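Last updated: March
Filed under: Household Administration, Toy Libraries, Lending

On the Keeping of Small Parts in a Lending Collection

The Stedport toy library has been lending from the same two rooms for 12 years, and for most of that period I have had charge of its catalog. Readers of this blog have asked on several occasions for an account of how the collection is kept complete. I set out the present arrangements below, together with certain opinions that are my own and do not bind the library.

A lending collection of toys differs from a lending collection of books in one respect that governs everything else. A book comes back whole or it does not come back. A toy may come back in nearly every particular and still be of no use to the next family. A marble run without its funnel is a box of pipes. A drawing set without its smallest wheel will still draw, but the child who borrowed it last month and liked the tight little flower patterns will notice at once and will say so at the desk.

The library holds 500 titles. We use the word "title" for anything that goes out under a single card, whether it is one wooden horse or a construction set in three trays. The loose parts recorded on those cards come to a little over 2,000, and it is the loose parts that occupy the greater portion of the working week.

When I took over the catalog from Eifion Griffiths, each card carried a written list of contents. Mr. Griffiths had a clear hand and a good memory, and under his care the lists served well. They depended, however, on the person at the desk knowing what was meant. "Connector, bent" was plain to him. It was less plain to a parent packing up at seven in the evening. We have therefore moved to a printed sheet in the lid of every box, with the outline of each part drawn at its true size. The borrower lays the part on its outline. Parts that fit no outline go into an envelope at the front of the box and are sorted at the desk.

The sheets took two winters to complete. Fatima Okoro drew nearly all of them, and where her outlines have since been redrawn it is owing to a change in the toy and to no fault in the drawing. I should record that she objected from the beginning to color being left off the sheets, and that she was right. A blue wheel and a clear wheel of the same size belong to different sets, and the outline alone does not separate them. The color is now written inside the shape.
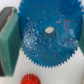
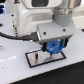
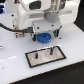
Photos: Do-yoon Lim

Speckled and glittered plastics deserve a paragraph of their own. They are popular with children and I have no wish to exclude them, but they make inspection slower. A scratch that would be obvious on a plain surface is easily lost among flecks, and so is dried glue. Our practice is to run a fingertip along the rim before looking at the face. Fine teeth in particular should be checked by touch, all the way around, as a single flattened tooth will cause a drawing wheel to jump.

Cleaning follows inspection and never precedes it. Hard plastic is washed in warm water with a small amount of dish soap, rinsed, and laid on a towel overnight. Wood is wiped with a damp cloth only. Cloth toys are sent home with Garba Ugwu, who has the larger washing machine, and they come back in the order in which they left – a courtesy that I have never asked for and that saves a good deal of time.

On the matter of replacements, the library keeps a drawer of spares. Most are from sets withdrawn when too little remained to lend. The drawer was reorganized last autumn by Danjuma Obi into shallow trays marked by kind: wheels, pegs, track, figures, and a fifth marked "unknown." I had proposed that the fifth tray be emptied every March. It was put to me that parts have been claimed from it after much longer than a year, and the proposal was dropped.

Where no spare can be found, we write to the maker. Onuoha has sent single pieces by mail on request and charged only the postage. Flirnico prefers to sell a complete replacement set, which for an older toy is seldom worth the expense. I make no complaint of this, but it does affect what I recommend for purchase.

There is also the question of fines. The library charges none for a missing part. A borrower is given 30 days to look for it, during which the title is marked as resting and is not lent. It is my firm view that a fine teaches families to say nothing, and that a part quietly unreported is the one least likely to return. Under the present rule, parts come back in coat pockets, in lunch bags and, on one occasion, by mail from a grandparent in another state.

The catalog itself was moved last year to Inditum, and the paper cards have been kept as a second record. Staff at the desk enter the return first on the card and afterward on the screen. Should the two disagree, the card is taken as correct until the box has been opened and checked against its sheet.

Several readers have asked whether the outline sheets may be copied for use at home. They may. A household with one shelf of puzzles will find that plain paper and a soft pencil are sufficient, and that the sheet lasts longer if it is taped to the inside of the lid on all four sides. Puzzles with more than 30 pieces are better marked on the back of each piece with a small letter, one letter to a puzzle, and kept in drawstring bags.

I intend to write separately on board games, where the difficulties are of another kind and mostly concern dice.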